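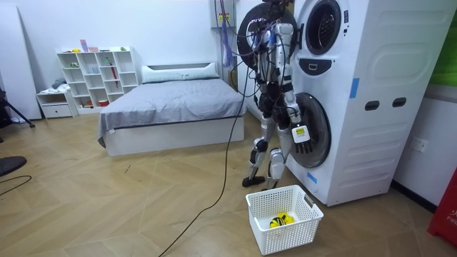

Does Hot Water Really Get Clothes Cleaner?

Ask a grown-up why some laundry gets washed in hot water, and you'll probably hear, "Because hot water cleans better." Maybe. But how do they know? Did they test it, or did somebody tell them when they were your age?

Let's be picky about this one.

What washing has to do

Dirt is a bunch of different things. There's mud, which is tiny bits of rock and soil. There's sweat, which is mostly water with some salt in it. There's grease, like butter or the oil your skin makes. And there are stains, where something colored has soaked into the threads.

Water alone can carry off salt and a lot of mud. It's terrible at grease. Pour a little cooking oil into a glass of water and stir as hard as you want. In a minute the oil is floating on top again.

Detergent fixes that. It's made of very small pieces called molecules, and each one has two different ends. One end sticks to water and the other end sticks to grease. A crowd of them can surround a speck of grease and pull it off your shirt, and then the rinse water takes it down the drain.

So where does heat come in?

Heat makes solid fats go soft and runny. You've seen this if you ever left butter out in August. Runny grease is easier to pull off cloth, so hot water does have something going for it.

But look at what people leave out. Many detergents sold now have enzymes in them. Enzymes are helpers that break certain stains into smaller pieces. Plenty of them work fine in warm or even cool water, and very hot water can ruin some kinds. Hot water can also make egg or blood stains harder to get out. The protein in them cooks, a lot like an egg in a pan, and grabs onto the threads.

"Hot is always better" is starting to look shaky.

What about germs?

Heat can kill germs, if it's hot enough for long enough. A quick warm wash may not be. When someone in the house has been sick, a grown-up might choose a hotter wash for the sheets and towels, and that makes sense. Your T-shirt from yesterday is a different story.

Be careful with ads

Suppose a box says "81% cleaner!" Cleaner than what? Cleaner than plain water? Cleaner than not washing at all? Who measured it, and what kind of dirt did they use? A number with no answer to those questions doesn't tell you much.

Test it yourself

You need an old white cotton cloth cut into squares, some ketchup, some butter, liquid detergent and two bowls.

Put a dab of ketchup on two squares and a dab of butter on two more. Wait 45 minutes. Fill one bowl with cold water and the other with warm water from the faucet (ask a grown-up to check that it's safe to touch). Add the same amount of detergent to each. Put one ketchup square and one butter square in each bowl, swish for 60 seconds, rinse, and hang them up to dry.

Write down your guess before you look. If your guess was wrong, leave it on the page.

One try isn't enough to be sure, either. Maybe you swished one bowl harder. Do it again and see if you get the same thing.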